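4. Trial layout and sorting method

4.1 Purpose of this part

This part of the report covers how small desk and personal items were sorted into a single open tray, and how the tray was placed in relation to a waste bin. The question was whether a fixed layout shortens the time needed to put an item away. The storage brief came from the Stovia module, and the item list was drawn up from a survey of drawers in the Ernine study rooms.

4.2 Tray

An open plastic tray was chosen over a lidded box. A lid adds one movement to every use, and the survey showed that lidded boxes were often left open in any case. The tray has long compartments running front to back and a row of short ones along the front. The walls and bases are perforated, so dust and crumbs fall through and the tray can be rinsed under a tap.

The long compartments were given to pens, tubes and other narrow items. The short ones were kept for blocks and compact items which would slide about in a longer space. No labels were used at this stage. Labels were tested in the pilot and came off the slatted plastic.

4.3 Position

The tray was set at the back left of the work surface and the bin to the right of it, by the back edge. This leaves the front of the surface clear for unsorted items. The bin has a wide mouth, which was a condition of the brief, as a narrow opening slowed the pilot runs.
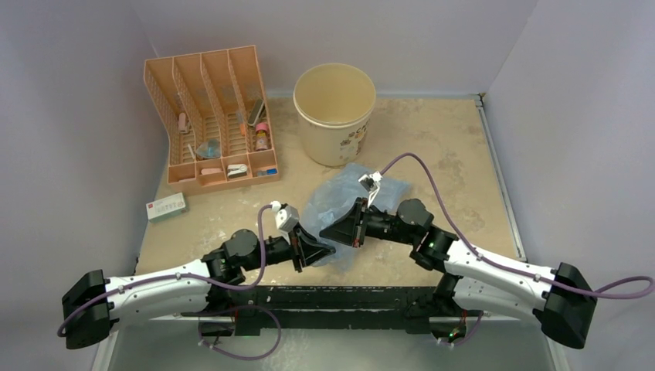 Figure 5. Organiser tray and round bin at the back of the work surface, with a small carton in front of the tray.

Cartons were treated as a separate class. Under the rule adopted, a carton stays on the surface until it has been checked for contents. It then goes to the bin if empty or to the shelf if not.

4.4 Procedure

Each run began with the loose items at the front of the surface. Items were put away one at a time, and an item placed in the wrong type of compartment was recorded as an error even if it fitted. Items resting across a divider were also recorded as errors. An item leaning inside its own compartment was accepted.

The target was 1,000 placements. The final total was 1,034, as the last session was completed in full. Results were entered in the Vomov sheet after each session and checked against the paper record.

4.5 Observations

Most errors involved short items placed in the long compartments. They came to rest at one end and were then hidden by longer items put in later. Bottles and similar containers were the worst case, being too wide for some spaces and too short for others. A movable divider in the right-hand compartment would deal with this and is costed in section 5.

The front row gave few errors. It filled quickly, however, and one short compartment should be left free for items not on the list. The Naidu tray, which has a deeper front row, was not available in time for the trial.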